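Glue notebook, back bench, May

7:40 am. Shop cold again, hide glue gelled in the pot before I got the lid back on. Moved the pot to the shelf by the heater. Remelted once, should be fine, won't do it a third time.

Carrying on with the lap joint tests for the Lendville chair job. Question is still whether we can use the fish glue on the seat rails or whether it has to be hide all the way through. Client wants the chairs repairable, so no yellow glue anywhere, that part is settled. Shagufta thinks fish is fine if the joint is tight. I think so too on a good day but the chairs came in with rails that were NOT tight, gaps you could get a business card into, and that's what we actualy have to glue.

Batch 4 set up last night. 6 pairs, maple on maple, planed not sanded, one inch overlap. Half hide, half fish. Clamped overnight with the small bar clamps, snug, not cranked. I starved a whole batch by cranking in batch 2, see note there, don't do that again.

Squeeze-out on the hide ones was nice even beads both sides. Fish ones ran more, had to put wax paper under. Stuff stays open forever, kept sliding around on me. Ended up with a pin in each waste end to stop the creep. Snip the head off a brad, tap it in, press the other half down on it. Old trick, works, takes a minute.

9:15. Unclamped. Did the hang test on the beam with the bucket, adding sand by the scoop. Results:

hide 1 — wood failed, glue line held
hide 2 — wood failed
hide 3 — let go at the glue line at 213 lb. Looked at the break, shiny patch in the middle, so it skinned over before I closed it. My fault. Too slow between brush and clamp.
fish 1 — wood failed
fish 2 — wood failed
fish 3 — let go partly, half wood half glue. Call it a pass but a weak one.

So on tight joints no real difference, same as Shagufta said. Told her, she was gracious about it for a whole ten seconds.

Next is gaps. Batch 5: same maple, but a strip of paper under one edge at glue-up so the joint closes unevenly. Not quite the same as a worn tenon but closest I can get without wrecking good stock. Could also wear a real tenon down with the rasp, there's a broken rail from the Tambunan settee in the scrap bin that has one good end left. Ask before cutting it up, somebody may want it for color matching.

10:30. Checked the glue stock while waiting on the pot.
- hide, high strength: half a jar, enough for the chairs, not enough for the chairs and all my tests
- hide, regular: plenty
- fish: one bottle open, one sealed. Open one smells ok. Date on the lid has rubbed off, write it on the SIDE from now on with the paint pen
- urea: almost out, and I want to try some in the hide for longer open time, so order

Everier has the high strength in the bigger tub now but shipping on it is silly. Wait until we need veneer too and put it all on one order.

Pot temp. Gauge reads 140 but the kitchen thermometer reads lower, 131 or so. Trusting the kitchen one, it was right in ice water and the gauge has never been right about anything. Turned the dial up a hair. Recheck after lunch. If the glue has been running cool all week then hide 3 makes more sense, and so do a couple of the odd ones in batch 3. Annoying. Put a line next to the batch 3 table so no one quotes those numbers.

Warming the parts: tried the heat gun on scrap, 60 seconds on low, moving the whole time. Surface warm to the back of the hand, no scorch. Glue stayed wet noticeably longer, got the pieces together with time to fuss. Think this is the real fix for a cold shop, more than messing with the urea. Do both halves, I only did one the first time and the cold half gelled it on contact.

Note on brushes. The cheap white bristle one sheds. Found three hairs in a glue line. Go back to the round brush with the string binding, and soak it BEFORE it goes in the pot.

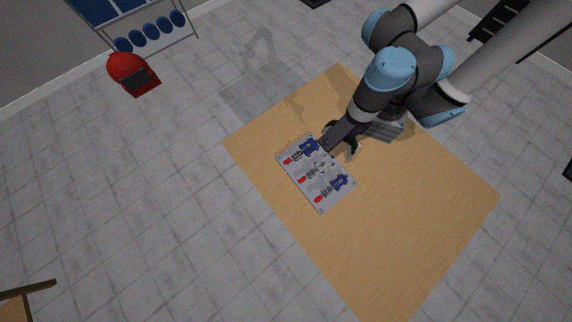

1:20 pm. Thermometer again, holding at 142 by the kitchen one. Good. Leave the dial alone.

Batch 5 glued up. Gap side is the edge with the pencil tick. Hide on the first three, fish on the rest. Warmed everything this time. The hide filled the gap side ok by eye, the fish wanted to run out the bottom, so had to stand those on edge and tape them. Not hopeful. If fish shrinks back from the gap like I expect then the answer for the loose rails is shim the tenon with veneer first, then whatever glue we like. Shagufta says do that regardless and quit testing. She may have a point, but I'd like the numbers for the Gumia benches later in the year, same kind of joint and a lot more of them.

Shims: hard maple shaving off the number 5, glued to the cheek with hide, let sit, then pare to fit. Grain running with the tenon. One side only unless it's really sloppy, then both so the shoulder stays cenetred.

Clamps come off batch 5 tomorrow morning, not before. Bucket handle is bent, fix or replace before loading it up again.

Pot off 4:50. Lid ON.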